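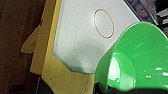 Municipal recreation halls occupy an unusual place in the life of a small city. They are seldom admired for their architecture, and they rarely appear in guidebooks, yet residents pass more hours in them than in any museum or concert hall. The Evthorpe Recreation Hall, which reopened to the public in May after a long closure, belongs firmly to this tradition. Its rooms have held wedding suppers, blood drives, union meetings, and winter basketball. They have also held games of every description, from checkers to table games of the sort played on a white, perforated surface with a thin red circle printed on it. Few of the people who grew up with such games would call them a public service. The city has come to regard them as one, and its decision to keep the hall open rests largely on that view.

The building dates from a period when Evthorpe was a mill town with three shifts and very little to do between them. The first hall was a single long room with a stage at one end and a coal stove at the other. A second story was added when the mill expanded, and a gymnasium followed on the east side, built with bricks from a demolished warehouse. The difference in color between the two walls can still be seen from the street. Later renovations were less careful. Ceilings were lowered, tall windows were boarded over to save heat, and a handsome stairway was enclosed behind fire doors.

By the time the roof over the gymnasium began to leak, the hall had 920 registered members, most of them under the age of 18 or over the age of 60. The city engineer's report recommended closing the upper floor at once and the rest of the building within a year. Two proposals were then placed before the public. The first called for the sale of the site and the construction of a new center beside the highway, with ample parking. The second called for repair.

The debate that followed was long and at times sharp. Supporters of the highway site pointed to lower operating costs and to the success of the regional center in Trorkport, which draws families from several towns and pays for much of its own upkeep through memberships. Supporters of repair answered that Trorkport's center is difficult to reach without a car. A survey conducted by the city over six weeks found that most young people who used the Evthorpe hall on school days arrived on foot. Older residents, many of whom live in the apartment blocks on Wijaya Street, gave similar answers.

The survey also asked residents what they did at the hall. Organized sports ranked lower than the planners had expected. Many of those who replied said that they came to sit, to talk, to read the newspaper, or to play a game with whoever happened to be there. The planning office gave these answers considerable weight in its final recommendation, noting that a building designed around scheduled programs would have little room for them.

Work began with the roof and proceeded downward. The lowered ceilings were removed, and the window openings on the north side were restored to their full height. The stairway was opened again, with new sprinklers satisfying the fire code. The gymnasium floor could not be saved, although boards from its outer edges were reused as shelving in the reading room. The upper floor, formerly divided into offices, is now one large common room that can be used without reservation at any hour the building is open.

Costs rose during construction, chiefly on account of the heating system, and the city delayed the new kitchen in order to remain within its budget. Suppers are for the present prepared elsewhere and brought in. The Kovatcombe district, which is planning repairs to a hall of similar age, has asked to review the accounts before settling its own schedule.

The formal reopening took place on 5/21/24. The common room, which is rated for 162 persons, was full before the speeches began, and a number of guests listened from the stairs. Membership has since passed 2000, a figure that includes many households with no earlier connection to the hall. The fee remains what it was before the closure, and children under 12 are admitted without charge.

Certain questions are still unsettled. The city has not decided whether the hall should open on public holidays, and the basketball leagues have asked for longer evening hours in winter. A public meeting on both matters will be held in the reading room before the fall schedule is printed.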